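Brestell Countertop Collection Station, Overhead View Configuration

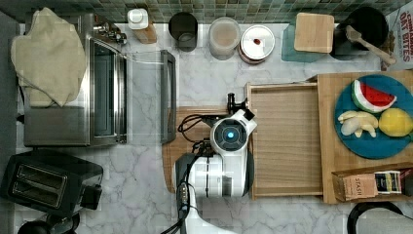

Overhead view of a kitchen setup: arm above a cutting board, toaster oven open at left, plate of toy fruit at right.

Overview

The Brestell station records manipulation episodes for imitation learning. It consists of one arm, one gripper, an overhead camera mount, a wrist camera kit, an operator console and the Ostora recording software. The station is installed at an existing counter and does not require a lab bench. Customers use it to gather examples of household tasks such as pick and place, opening and closing appliance doors, sorting, and moving items between boards, trays and plates.

The overhead configuration places the main camera directly above the work area, facing down. Object positions on the counter plane are read with little perspective error. The trade-off is occlusion: the wrist hides whatever is directly beneath it. For tasks where contact takes place under the wrist, record the wrist stream as well.

What is supplied

Arm with base plate and clamp set
Parallel gripper with two sets of finger pads
Overhead camera, mast and ceiling bracket
Wrist camera kit
Operator console with hand controller
Emergency stop, wired
Recording computer with Ostora preinstalled
Cable set and strain relief clips

Kitchen furniture, appliances and props are not supplied.

Specifications

Overhead stream: 54 frames per second
Wrist stream: 54 frames per second
Joint state and gripper state: 600 samples per second
Total weight of shipped equipment, without packaging: 33 kg
Mounting: counter edge clamp or floor pedestal
Episode format: Skostitetti container, one file per episode
Network: wired only during recording

Streams are stamped from a single clock on the recording computer. Frames are not resampled at capture. Alignment to the joint samples is done at export, and the unaligned data is kept unless the operator deletes it.

Recording an episode

The operator selects a task from the list, arranges the counter, and presses Start on the console. Ostora saves a still of the starting layout before the arm is released for motion. The operator performs the task with the hand controller and presses End. The episode is then marked Complete, Partial or Discard. Partial episodes are kept by default, as many training teams use them for recovery behavior.

A free text field is provided for the task instruction. Write it the way a person in a kitchen would say it ("put the lemon on the cutting board"). Do not include object codes in this field. Object codes belong in the layout sheet.

Setting up the counter

Mark the home position of the arm before any props are placed. Keep background items such as canisters, bottles and food boxes in place for a full block of episodes, then change them between blocks. A model trained on one fixed background tends to rely on it.

Toy food is recommended for long sessions. It keeps its shape and can be handled many times. Real packaging can be used next to it. Finger pads should be wiped down at the start of each block.

Appliances with drop-down doors must be inside the reach envelope with the door fully open. Check this with the arm in free-drive mode before the first episode. Unplug heating appliances unless the task protocol requires power and has been reviewed by your safety lead.

Polished and patterned countertops are acceptable. Strong reflections from ceiling fixtures are not. Set exposure manually and lock it for the block.

Export

Ostora exports to the Skostitetti container and to plain folders of video and tabular joint data. A Hadgu plug-in adds review and relabeling in a browser, with side-by-side playback of both camera streams. The plug-in is licensed separately and runs on the customer's own server. No episode data is sent to Brestell.

Service and calibration

The overhead camera is calibrated at installation against a printed target placed flat on the counter. Repeat the calibration if the mast is moved or the counter height changes. The procedure takes roughly 3 minutes. Ostora refuses to start a block if the stored calibration does not match the camera serial number.

Gripper pads are wear parts. Inspect them weekly under normal use. Check the cable loops at the wrist at the same interval and replace any clip that has opened.

Ordering

Base station, counter clamp: BR-CS-C
Base station, floor pedestal: BR-CS-P
Spare finger pads, one set: BR-FP
Additional wrist camera kit: BR-WK
Hadgu review plug-in, annual license: HD-RV

State the ceiling height and counter depth when requesting a quote. Stations ordered with installation include operator training on site.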